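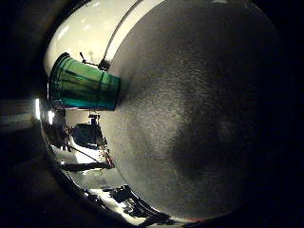 A green container, lying on its side.

Against the Matching Set

December 9, 2023

My town, Seltwood, has 3910 residents and two stores devoted entirely to selling people things to put other things in. We lost the shoe repair place and the fish counter, and the bank is now a machine in a wall. But if you need a bin with a bamboo lid, you can compare prices.

I bring this up as a customer. In November I walked into Bromen for a single jar with a decent seal and came out having spent $187 on what the receipt called a pantry system. I had been under the impression that I already owned a pantry system. It was a closet with shelves, and the food went on the shelves, in the bags and boxes it came in, each of which had the name of the food printed on the front in large type.

The first step of the new system is to remove the food from the package that says what it is. The second is to pour it into a clear canister. The third is to buy labels, sold separately, so you can write down what it is. Somewhere between steps one and three the cooking directions go into the recycling, along with the date, and this is how I came to be standing over a pot of something that was either pearl barley or farro, guessing at the minutes. I still don't know which it was. It took longer than I gave it.

Defenders of the canister will tell you it keeps food fresher. I am willing to believe this about crackers. I am less willing to believe it about dry pasta, which will outlive most of us in a torn bag with a clothespin on it. They will also say that decanting saves space, and in a kitchen laid out for photographs it probably does. In mine, every bag of rice turned out to be slightly bigger than the rice canister, so I now keep a handsome container of rice and, behind it, a bag with a cup of rice in the bottom. I have doubled my rice locations.

What bothers me more is the way a set changes your idea of what's wrong with your house. Before the canisters, the closet was fine. A week after, the spice shelf looked like a bus station. The spices needed their own little jars, the little jars needed a riser, and the riser was half an inch too deep for the shelf, which put me on the Feten website at midnight looking at shelves. Feten has 312 products under "organization." I suspect you could organize a house completely with none of them, by owning less, but it would be a short catalog.

My grandmother kept flour in a lard tin and buttons in a cookie tin, and every grandchild learned about disappointment by opening the second one. Nothing in her kitchen matched. She could also put her hand on the nutmeg in the dark. The system was that she knew where everything was, having put it there for 60 years, and I can see why that has been hard to bring to market.

I should admit that I like how the canisters look. When the light comes in they're very nice, and guests say so. One asked where I'd found the time. I'd found it by skipping the storm windows, which are still leaning against the garage.

The Janevski grocery, out past the feed lot, sells beans in brown paper with the name in marker and the soaking time underneath. I've started shopping there again. The bags go on the shelf next to the canisters, folded over at the top, and when one gets low I can tell by picking it up. As for the canisters, two are holding dog biscuits and one has batteries in it, and I would part with the rest at a fair price, labels included.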